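Grow-in-a-tub kits: your questions

What exactly are these kits?
Little tins and clear tubs with seeds to grow at home. Tomatoes and sunflowers are my favourites!

Do I need a special shelf?
Not at all, but a tiered one is lovely. The clear ribbed shelves in orange wood look great against a leafy wall:
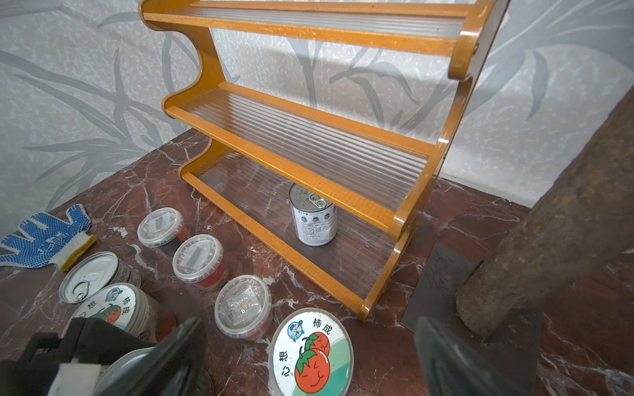
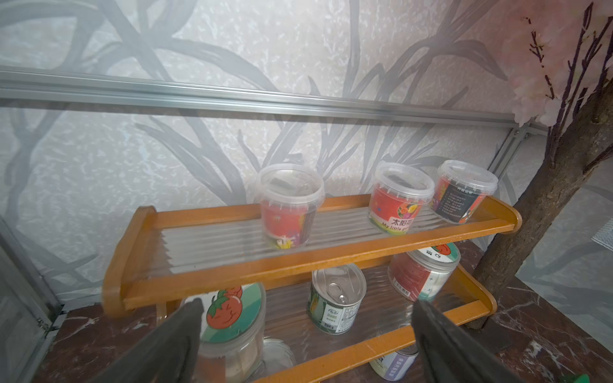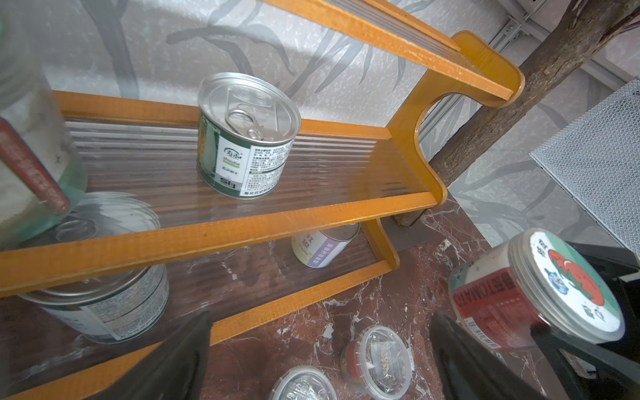
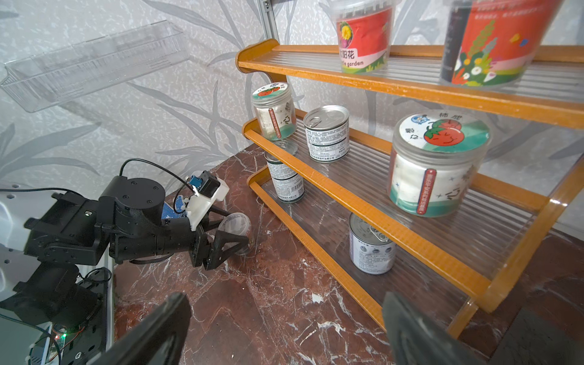
How much room should I leave between tiers?
I'd go for 22 cm. Seedlings shoot up, and you'll want to get your hand in with the watering can.

When should I start?
May is perfect (my Hollis tomatoes were up in 17 days, I was thrilled!).

Can I stack the tubs?
Before sowing, yes, 2 high. Once they're planted, give them all the light you can.

Who writes this page?
Me, Khrystyna-Mariia Hrytsenko. Do send me your sprouts!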